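4.3 Loss of Wrist Tracking During Contact Work

The failure reported in this section concerns the wrist tracking used in the Hulta recordings. As set out in Section 3, the pose of each wrist is taken from a hand-held controller, and the hand view comes from a separate camera on a hand-held gripper tool. The two sources are joined afterward by the Hiviline software, version 2. The fault was first noted on 2/22/21 during the review of a batch that had already passed the automatic checks.

Of the 58 episodes in that batch, 54 were kept. The other four contained a jump in the recorded position of one wrist while the hand was working close to the table. In each case the software continued to report a valid pose. The status flag did not change, no warning was shown to the operator, and the error was found only when the wrist path was drawn against the plane of the table. For part of the path, the wrist was placed below the tabletop.

We consider this a more serious fault than a plain loss of signal. A gap in the data can be detected and cut out. A false pose marked as valid will be passed on to training, and a policy trained on it may command the arm to press into the work surface. When one of the four episodes was replayed by mistake on the Luik test arm, the arm drove downward until its force limit stopped it. No person was inside the guarded area and the arm was not damaged. The event was entered in the safety log and replay of the full batch was suspended until the review was complete.

Two causes were examined. The first was slip between the controller and the forearm mount. The straps were checked by Elsa Midtbø, who repeated the fitting procedure with both mounts and measured the offset before and after a set of fast wrist turns. The change was too small to explain the jumps. The second was mutual blocking of the controllers. Work on a small target brings the hands close together, and each controller can then hide part of the other from the tracking cameras. When this happens, the filter falls back on motion data alone and drifts. Once the view is restored, the pose is corrected in a single step. This pattern matched all four rejected episodes.

The hand view was of limited help in finding the fault. Fast motion near the surface blurs the outline of the glove, and the point of contact is often hidden by the hand itself. A reviewer can usually tell that a fingertip is near the surface but cannot judge its height with the accuracy needed to confirm or reject a wrist pose. For this reason the hand view was not used as the only evidence in any decision to keep an episode.

Three changes were made to the procedure in May. The filter now lowers the confidence value as soon as it relies on motion data alone, and the flag is stored with every sample. An episode is rejected if either wrist path crosses the measured plane of the table. Replay on hardware requires a signed release from a second reviewer, and the first run is carried out at reduced speed. The Avico mounting plate was left as it was, although a taller version that raises the controllers away from each other is under study. Figure 7 shows the working position of the hands and the view available to the reviewer at close range.

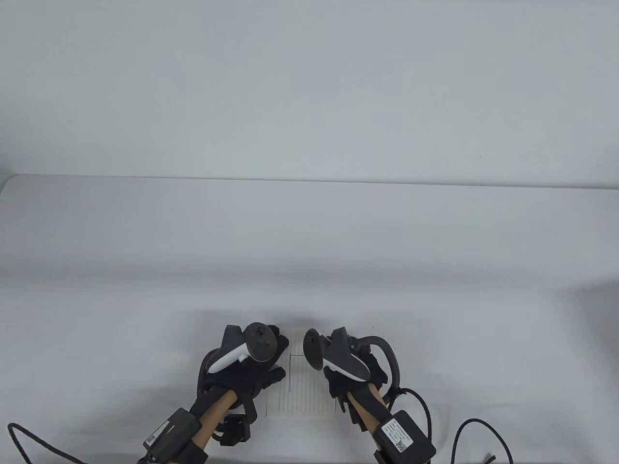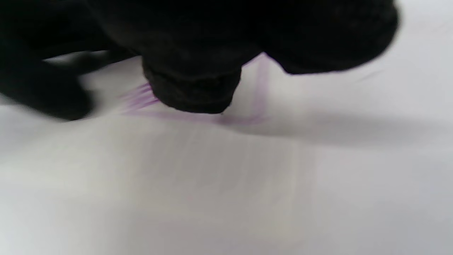 Figure 7. Work close to the table surface. First image: both controllers held close together over a lined sheet. Second image: close view of a gloved hand at the marked surface, with motion blur along its edges.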